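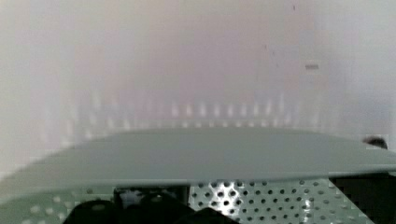
How many demonstrations does a school club need before a robot arm can learn one simple tabletop task?

For a single task with the items starting in much the same place, our club got usable results from 238 recorded runs, and the results got better slowly after that.

sagebrush_tom
Posted Sun 1 June

That is the question and short answer from the Winddale club page, and I would like to know if other people agree. We have 2 terms left before the Ernen student challenge and we have been recording toy kitchen tasks since the start of May. So far we have 791 runs over all tasks, which sounds like plenty until you split them up. Food onto the plate is fine. Anything that involves the colander is poor.

kettleboard
Which camera are you training on? We had the same trouble with thin things seen from the side. The wrist view gave us a big smooth surface and not much else. Adding the overhead view helped a lot.

sagebrush_tom
Both. Overhead plus wrist. Overhead from last session:
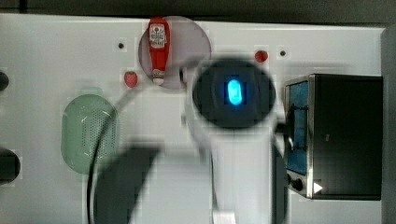
Kitchen set-up, overhead camera: ketchup on the plate, strawberries still on the table.

pilotlight7
I would drop the ketchup bottle for now. Its end sticks out past the plate rim, so the policy has to learn the angle as well as the position. Do the strawberries first, get that above nine in ten, then bring the bottle back.

kettleboard
Don't agree with that. If the challenge has a bottle in it, train with a bottle. We left the awkward item until the end at Nolberg and ran out of time. The easy ones gave us a nice graph and very few points.

pilotlight7
Depends on the scoring. Last year's sheet gave part marks for each item placed. Has anyone seen this year's?

akyol_lab_helper
It is not out yet. For what it's worth, on the Akyol course we ask students to vary the start positions from day one. If the plate is always top centre, you are teaching the arm where top centre is. Move the plate, move the oven, swap the sides. Fewer runs with more variety beat a big pile of the same thing.

sagebrush_tom
We have moved the food about but hardly ever the plate or the oven. Point taken. Would you throw the old runs away?

akyol_lab_helper
No, keep them. Mix them in and check on a held-out layout. Also look at who drove. We had 2 students who approached from opposite sides and the model split the difference and went straight into the rim.

kettleboard
Same here. Agree on one approach for the colander and write it on the board. And watch the cable. Ours used to hang across the table and it ended up in most of the overhead footage.

pilotlight7
I still say strawberries first, but I agree about the plate.

sagebrush_tom
Right. On Thursday we will do a fresh batch with the plate in different spots and one fixed approach for the colander. Bottle stays in. I'll post the success rates when I have them.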